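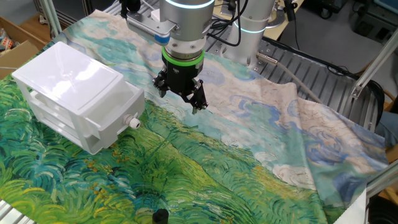 Encolhimento de algodão cru antes do corte

tear_42
Comprei 14 metros de algodão cru da Virnon, 300 g/m2, para capas de sofá. A ficha indica lavagem a 40 graus e não menciona encolhimento. Alguém mediu?

ourela
Medi num lote de setembro. Marquei um quadrado de 100 cm, lavei, sequei ao ar e passei a ferro. Perdeu 6 cm no urdume e 2 na trama. Corte só depois de lavar a peça inteira.

mq_florkside
Discordo da peça inteira. 14 metros dessa gramatura não circulam bem num tambor doméstico e ficam vincos permanentes. Divida em panos de 3 m, com overloque nas pontas.

ourela
Dividir antes limita o encaixe dos moldes. Lavo em lavanderia, máquina de 20 kg, sem vincos.

mq_florkside
Para quem tem lavanderia perto, sim. O Wusten, de gramatura igual, marcou mesmo em máquina grande - e o vinco não saiu com vapor.

bastidor
O Rankin já vem sanforizado e encolhe menos de 1%. Custa mais, mas dispensa essa etapa.

tear_42
O tecido já está pago. Vou testar uma amostra de 50 cm primeiro. Seco na máquina ou no varal?

ourela
Do mesmo modo que vai secar as capas depois. Se for usar secadora, repita o ciclo duas vezes. E meça com o tecido frio, sem esticar.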